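Moisture Retention and Drying Time of Household Bedding Under Indoor Conditions
Final project report, Textile Care and Materials
Submitted 3/23/19

Summary

The project measured how long common bedding items take to return to their dry weight when hung indoors without a dryer. Eleven items were tested in a residence hall utility room in Plunddale. The items differed in fiber, fill and construction. Fill type had a larger effect on drying time than total weight. Turning a duvet during drying shortened the drying time of every filled item, while added airflow from a fan had a clear effect only on the unfilled ones.

1. Background

Many students living off campus in Plunddale have access to a washing machine but no dryer. Bedding is usually dried on a folding rack or over a door. Care labels give wash temperatures and dryer settings in some detail but say little about indoor line drying. The usual instruction is "dry thoroughly," with no method for deciding when this has been reached.

A filled item can feel dry on the outside while the fill near the seams is still damp. If it is put back on the bed in this state, the remaining water leaves slowly, because the mattress blocks one face and a second cover often blocks the other. Musty odor is the most common result. The aim was to produce a simple drying guide based on weight, which can be checked with an ordinary luggage scale.

2. Materials

The 11 items were three flat sheets, two pillowcases, two blankets and four duvets. Sheets and pillowcases were cotton or a cotton and polyester blend. One blanket was fleece and the other was a woven acrylic. Two duvets had polyester fill, one had cotton fill and one had a mixed fill that the label did not describe further.

All items had been in regular use before the test. New textiles often carry a finish that slows water uptake in the first few washes, and used items were considered closer to the real case.

Weights were taken on a Kodow hanging scale. Room humidity and temperature were logged with a Patach indoor sensor placed on a shelf at rack height. The washing machine was the shared front-loading unit in the utility room.

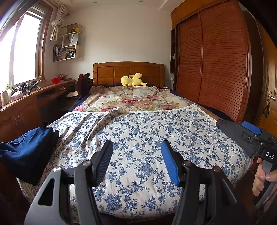 Duvets with a sewn-in decorative edge were not treated as a separate group. Trim holds some water, but its share of the total weight is small and the scale could not resolve it. Printed and plain covers were likewise grouped together. No difference in water uptake was expected from modern printed patterns, and none was looked for.

3. Method

Each item was left in the test room overnight and weighed. This value was recorded as the dry weight. The item was then washed on a warm cycle with a measured dose of detergent, spun at 600 rpm, and weighed again within five minutes of the end of the cycle. The low spin speed was chosen because several of the machines used by students in the area offer nothing higher.

The item was hung on the rack and weighed at fixed intervals. It was considered dry when two readings in a row were within 20 grams of the dry weight. Each item went through three runs:

Run A: hung in a single position, no fan.
Run B: turned and shaken at every weighing, no fan.
Run C: hung in a single position, with a floor fan at low speed facing the rack.

Only one item was dried at a time. Two wet duvets in the same room raised the humidity enough in an early trial to make the readings useless, and that trial was discarded.

Windows were kept closed during all runs. The heating in the building is centrally controlled and could not be adjusted.

4. Results

4.1 Water held after spinning

The sheets and pillowcases held the least water in absolute terms, as expected from their size. The cotton duvet held the most of any item, with 991 grams of water remaining after the spin. The polyester duvets held less, even though one of them was heavier than the cotton duvet when dry. The fleece blanket lost most of its water in the spin cycle and was light enough afterward that it could have been folded over a chair without dripping.

4.2 Drying time

Sheets and pillowcases dried in every run before the end of the same day. The fan shortened their drying time noticeably. The fleece blanket behaved much like a heavy sheet. The acrylic blanket was slower, mainly along the bound edge, where the fabric is doubled.

The duvets followed a different pattern. Weight dropped quickly at first, then leveled off well above the dry value. In Run A this second stage took up most of the total time. Turning and shaking (Run B) moved the wet fill away from the lowest channel, where it had collected, and the second stage became much shorter. The fan alone (Run C) dried the outer fabric early but did little for the fill – the cover felt dry to the hand long before the scale agreed.

4.3 The hand test

At each weighing the surface was also judged by hand as wet, damp or dry. For sheets the hand test and the scale agreed. For all four duvets the hand test gave "dry" too early. The worst case was the mixed-fill duvet, which was judged dry on both faces while its corners were still heavy.

5. Discussion

The results fit the simple view that water in an unfilled textile is close to a surface and leaves at a rate set by the air, while water in a filled item must first travel through the fill. Moving air helps the first case. Moving the fill helps the second. A fourth run combining turning and the fan would have been useful and was planned, but the utility room was not available for long enough.

A related point came up in a reading from the Kushwaha course packet on heat and moisture transfer. It treats a layered bed as a stack of resistances, with each cover adding to the total. By that model, a damp duvet placed under a second one dries more slowly than the same duvet left on top, and making the bed immediately after washing is poor practice even when the item feels dry.

6. Sources of error

The scale was read by eye while the item was moving slightly. Humidity in the room changed from day to day during March, and the runs were not corrected for this. Each run was done once per item, so no spread can be given. The starting dry weight depended on the humidity of the previous night. Detergent residue was assumed to be zero.

7. Recommendations

Weigh a duvet before washing and write the number on the care label in laundry marker. Turn it every time you pass the rack, with the heaviest corner moved to the top. Use the fan for sheets first if only one fan is available. Leave the duvet unfolded for one more night after the target weight is reached, and check the corners and the bound edges by hand before it goes back on the bed.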